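HOME ORGANIZATION AND ITS CLAIMS
Handout 16: Spices, trays and the "everything has a home" rule
Course tutor: Bernadette Lenihan. Room 511.

Read this before the February session and bring one container from your own kitchen. A jar is fine. It doesn't have to be clean.

What the advice says

Most books on kitchen order give the same three or four rules for spices. Decant everything into matching jars. Label the jars. Stand them on a tray so they move as a group. Throw out anything past its date. The rules are repeated so often that they have come to sound like findings, and very few of the authors say where they got them. Duggan, whose chapter you have in the reader, says a cook with matched jars "saves hours a year." There is no footnote. Ask yourself how anyone would measure that, and who stood in the kitchen with the stopwatch.

Matching jars

The case for matching jars is mostly a case about looks. Jars of one size stack well and photograph well. They also remove the clue most of us use, which is shape. People who cook every day reach for the squat one or the tall one and read the label second, if they read it at all. Kathleen Nic Aodha kept a log of her own cooking for last year's class and found she went wrong more often in the month after she decanted. One kitchen proves very little, as she said herself, but it is one more kitchen than Duggan offers.

Color is a help with some spices and no help with others. Cumin and coriander, both ground, are easy to mix up under a kitchen bulb. Label those two, whatever else you do.

Trays

I have more time for trays, with some reservations. A raised rim stops a jar from sliding off when you carry it to the table, and if a lid leaks, the powder stays in one place. What I doubt is the claim that a tray keeps a shelf tidy. In the Amadthorpe kitchens we visited, trays filled up with whatever was nearest — rubber bands, a stub of candle, two packets of yeast. Count this as weak evidence too, but weigh it against none.

A tray works best when it holds few things and those things get used together.

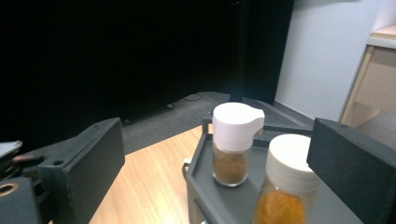

Lids matter more than the books admit. A shaker cap suits a spice you scatter over food, and it is a nuisance when the recipe wants a level teaspoon. A screw top lets the spoon in but takes two hands. Anyone who tells you to buy 20 identical lids has not thought about what goes under them.

For the session

Pick one rule from the Duggan chapter and write half a page on what would have to be true for it to work in your kitchen. Rodrigo Peixoto's reply to Duggan starts on page 61 of the reader. He overstates his case as well, so read it with the same suspicion.

Hand the half page in at the start of class.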